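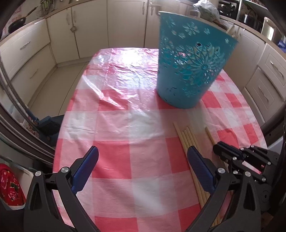

Big can of Castelvetrano olives, how do you store them?

nfiore
I ordered the Morelli whole green olives from Eltumico, the big can, 2,370 grams net. Up to now I have only bought the 570 gram jars, which we finish in a week. The can was a much better price per olive and it got me over the $60 for free shipping, so I added it. Now I have to open it for a dinner and there will be a lot left over. Do I keep them in the can brine? Make new brine? Oil? The label only says refrigerate after opening and consume promptly.

Nazareno

cocco_c
Move them out of the can as soon as you open it. Glass jars, the original brine, olives fully under. Mine keep three weeks in the fridge that way. If you run short of brine, top up with water and salt, a level tablespoon of kosher salt to two cups of water. Boil it, let it cool all the way, then pour.

Don't put them in oil for storage. They go dull and the oil turns solid in the fridge and you have to leave the jar out every time you want some.

sandrotesta
Disagree on the oil. I float a half inch of olive oil on top of the brine and it keeps the air off. My father did it that way with olives he cured himself, in crocks in the cellar. The brine is still doing the work, the oil is just the lid.

cocco_c
Home cured olives are in much stronger brine than anything from a can, Sandro. The Morelli ones are mild. In a cellar they would be bad in days.

sandrotesta
I said float oil on top, I didn't say cellar. Mine are in the fridge like everybody's.

RimaAJ
We go through a lot of olives here. I agree with glass and original brine. I would add, rinse nothing until you serve. People pour off the brine because it looks cloudy, and then they wonder why the olives taste like water. Cloudy is fine. If it smells sour in a bad way or the olives are soft, throw them out.

Also smaller jars are better than one large jar. You open one at a time and the others stay closed.

nfiore
Thanks. I have four quart jars, should be enough? And does anybody dress them ahead of time? The dinner is eight people and I wanted to do part of the can with orange peel and fennel seed.

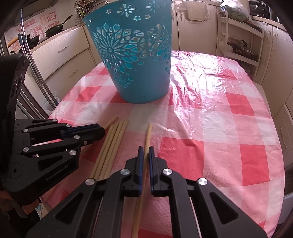

RimaAJ
Four quarts is plenty. Dress only what you will serve, the night before, and leave the garlic out until the same day. Orange peel and fennel seed are good with these — use a strip of peel without the white part, and crush the seed a little. For getting them out of the jar I use plain bamboo chopsticks, a clean pair each time. A spoon brings up half the brine with it and fingers will spoil the jar. Put the dressed ones in a shallow bowl so the oil gets to all of them, and turn them over once before bed.

adat
Going against the crowd, I don't think the big can is worth it for a house of two or three. I did the math when I bought the Arov one in October. By the time I threw out the last third, I had paid the same as for jars, and the jar olives were firmer. The can ones get heat treated longer, as far as I can tell.

cocco_c
Why did you throw out a third? You can cook them. Chicken thighs, lemon, a big handful of olives, covered, 375 for 45 minutes. Or pit them and chop them into bread dough.

adat
Because by then nobody at home wanted to look at an olive, Concetta. I have a son who eats the same four things.

sandrotesta
Firmness is the brand. Arov is soft out of the jar too. I had both last year from the deli counter in Neltport and there was no comparison, Morelli has the snap and the buttery taste. I would rather have no olives than the Arov.

adat
I don't find them soft. The jar I have open now is fine. They are saltier than Morelli, I'll give you that.

RimaAJ
Has anyone frozen them? My sister in law says she does, pitted, in a bag, for cooking only.

cocco_c
Yes, for sauce it works. Dry them well first. Not for the table, they come out wrinkled and the skin slides off.

nfiore
Opened it this afternoon. Filled three of the jars and most of the fourth, original brine covered all but the last one so I made up two cups the way Concetta said. One jar has Sandro's oil on top, the others don't, so I can compare. They taste very good, a little less salt than the small jars I think.

The can edge is sharp, by the way. Use a decent opener.

sandrotesta
Mark which jar has the oil. Post in three weeks.

adat
Does Eltumico still ship the fennel taralli? They were out of stock when I looked.

nfiore
Out of stock for me too. I got the black pepper ones instead. Bit dry.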